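# Are they miking the singers at the Bayram now?

**coldbalcony** — Feb 6, 2020

Okay, I need a sanity check from people with better ears than mine. I've had the same seat at the Bayram for years (upper level, left side, second row, leg room for a child) and I went to the Furstead company's La Traviata in December and then again to their Tosca last weekend. Both times I came out convinced I was hearing speakers.
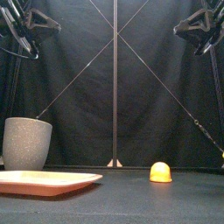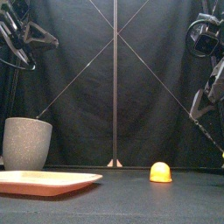 *Black fabric backdrop and two arms in both.*

So, Traviata. First act, the soprano is way over on the right, singing toward the right, and her voice is coming at me from the middle. Same volume when she turned her back. Then in Tosca the baritone did the whole Te Deum over full chorus, organ and brass and I got every single word. I love that piece and I have never in my life gotten every word. It was thrilling! It also felt a bit like watching it on TV.

The house seats 352. Who needs a microphone in a room with 352 seats?

Did anyone else go? Am I losing it?

---

**pitrail**

I was at Tosca, main floor, row F. Didn't notice a thing. The baritone is just loud. I heard him at Jivcombe two summers ago in a tent with rain coming down on it and he was loud there too.

---

**secondalto_sue**

I sing in the Furstead chorus so take this as half inside information. There were no mics on soloists for Tosca. None. I stood next to the man during the Te Deum and my left ear is still not speaking to me.

There IS a speaker offstage for the organ, which is electronic, and there's a monitor in the wings so the offstage chorus can hear the pit in act two. You may be hearing some of that.

---

**coldbalcony**

> There IS a speaker offstage for the organ

Okay, the organ I can live with. They don't have a pipe organ and I don't expect them to build one. But the soprano in December? You said Tosca specifically, I noticed!

---

**secondalto_sue**

I wasn't in Traviata, I had a knee thing. I'd be surprised though.

---

**gramercy_tapes**

It's not mics, or not mics in the way you mean. The Bayram put in an acoustic enhancement system when they redid the ceiling. Small microphones hanging over the stage and the pit, and lots of little speakers along the walls. It adds reverb to a dry room. I asked an usher and he pointed them out to me, they look like smoke detectors.

I think it sounds terrific, by the way. The old Bayram was like singing into a mattress. I heard a Bohème there before the work and you could hear each note die on the way to row C.

---

**coldbalcony**

SO I'M NOT LOSING IT.

Thank you. And I'm a little mad. If there's a microphone picking up the voice and a speaker playing it back, that's amplification. I don't care if it looks like a smoke detector.

---

**gramercy_tapes**

I really don't agree. A system like that is supposed to give you back the reflections the walls would give you if the walls were any good. You aren't hearing the singer through the speaker, you're hearing the room through it. Nobody complains when a hall hangs wooden panels.

---

**oldstandee**

I'll complain. A wooden panel can't be turned up.

I've been going to opera since I was a teenager standing at the back with a sandwich in my coat, and the whole point for me is that it's one body making that sound with nothing in between. Once there's a knob, somebody is going to turn the knob. A little more for the tenor with a cold. A little more for the balcony since they wrote in. Five years on you can cast anyone you like and the big voices go find other work.

---

**pitrail**

That's a lot to hang on some smoke detectors.

---

**oldstandee**

It is, and I'll hang it there.

---

**lacrimosa_lite**

Can I ask a beginner question? I've been to exactly three operas, all at the Bayram, all in the last year, and I thought they sounded amazing. I cried at Traviata like an idiot. If I'd been told there was a system on, I don't think I'd have cried any less. What is it I'm supposed to be missing?

---

**coldbalcony**

You're not missing anything and please keep crying, we all do it!

For me it's direction, mostly. In a good plain hall you can shut your eyes and know where everyone's standing. When two people sing a duet from opposite sides you get them in two different ears and they meet in the middle. In December I shut my eyes and it was all one nice warm soup. Very good soup. I just like to pick out the carrots.

---

**lacrimosa_lite**

Okay that makes sense. I'll try shutting my eyes at the next one. I'd been reading the titles the whole time anyway.

---

**gramercy_tapes**

On the direction thing, I'd point at your seat. Upper left, second row, you're tucked under the slope of the ceiling and you were always getting more bounce than direct sound up there. Try the center of the balcony once before you write the place off. Or main floor, past the overhang.

---

**coldbalcony**

Main floor center is a different tax bracket for me. But fair point about the slope. I did sit there before the ceiling work too though, and it was dry as a cracker but I could tell left from right.

---

**finch_and_fiddle**

Freelance violin here, I've played in that pit. From underneath, the change is huge and all good. Before, we couldn't hear the stage at all, so everyone played too loud and the singers pushed, and by act three half the cast was sharp. Now we can play a real pianissimo. The start of the last act of Traviata finally sounds like it should. So even if you hate the idea, you're getting softer playing out of it, and singers who aren't yelling.

They also run different settings for different shows. The chamber series has it nearly off. I don't know what the opera gets.

---

**oldstandee**

"Different settings." I rest my case, with respect to the violins.

---

**finch_and_fiddle**

Ha. Respect accepted. I'd still invite you down to the pit in the old days, you'd have signed the petition with us.

---

**roadtrip_rodolfo**

For comparison, if anyone wants a no-electronics night: Finemska. It's a converted grange hall, 200 seats on folding chairs, piano and a string quintet for an orchestra, and it rings like the inside of a bell. They did Don Pasquale there and I had the bass practically in my lap. Heat's unreliable. Bring a cushion and a second pair of socks.

---

**pitrail**

I like Finemska but it's a different animal. You can't do Tosca in there, the Te Deum would take the windows out.

---

**roadtrip_rodolfo**

I'd pay to see that!

---

**secondalto_sue**

Back with an update, I asked at rehearsal on Tuesday. The system was on for both shows. Same setting for both. I was told it's "room only" and that no soloist wears anything, which is what I said, but I was wrong to make it sound like there was nothing going on at all. I'm on stage so I never hear what you hear. Sorry, coldbalcony.

Also, they do take comments. There's a card in the lobby by the coat check and someone reads them. The titles got bigger after people filled those in.

---

**coldbalcony**

No apology needed, you're the only one of us who does any work at these things.

I'm going to fill in a card and ask for two things. Put a line in the program saying the system's in use, so people can make up their own minds. And try one performance of the next run with it turned down. They've got three nights of Così coming up, it's a small orchestra, seems like the perfect time.

---

**gramercy_tapes**

The program line I'd back completely. No reason to be shy about it.

The turned down night, I'd buy a ticket just to compare. I'd go to both and sit in the same seat.

---

**oldstandee**

Count me in for the quiet night. I'll skip the other.

---

**lacrimosa_lite**

Is Così a good one for a fourth opera? Or should I do the Jivcombe thing this summer? The tent seats 400 and I'm seeing lawn tickets that are cheaper than parking at the Bayram.

---

**pitrail**

Both. Jivcombe amplifies the lawn, openly, big speakers on poles, so you can settle this argument for yourself. Bug spray.

---

**roadtrip_rodolfo**

Così is long but the first act trio with the two sisters and the old man is three minutes of the best music there is. Don't read the titles for that one. They only say one sentence anyway.

---

**coldbalcony**

Card's filled in, I used the back too. Does anyone know if the Così cast is up yet? The website still has last season on it.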